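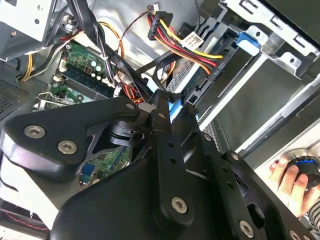 Every August my council puts out its hard rubbish notice, and every August the nature strips fill up with desktop towers. Most of them are plain black office machines, retired when a lease ran out or when someone bought a laptop. I think most of them should be opened before they are thrown away, and I think more people should be the ones opening them.

An old office tower is about the last piece of home electronics that is built to come apart. The side panel comes off. The memory lifts out once the clips are pushed back. The drives sit in cages with coloured tabs, so you know where to put your thumb. Compare that with the Tendberg laptop my daughter was given at school, which is glued shut and was quoted at $199 for a new battery. 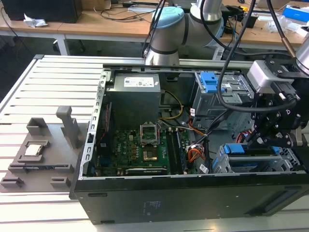
An office tower on its side with the panel off. The processor is out of its socket and sitting in the tray at left.

The usual objection is that the parts are worth nothing. That is partly true. An old processor might bring the price of a sandwich. But a working power supply is still a working power supply, and a stick of memory can keep another machine of the same age going for years. Alasdair Laing, who ran the repair bench at Tetine before it closed, kept a ledger of everything that went back into use. When he stopped writing in it he had reached 2,676 parts, most of them memory and drives.

The other objection is that people will break things. Some will. Bent socket pins are common, and so are cables yanked out by the wires when they should be held by the plug. I have ruined two boards myself. Both were headed for the tip anyway, so I can't see that much was lost.

What I would like from council is modest: a bench at the transfer station, a few screwdrivers, and a shelf where sorted parts can be left for whoever wants them. The shed beside the Ezzat Road gate has power and is used for storing witches hats. Preltitz has had a bench like it for two years, and it is open until 4 pm.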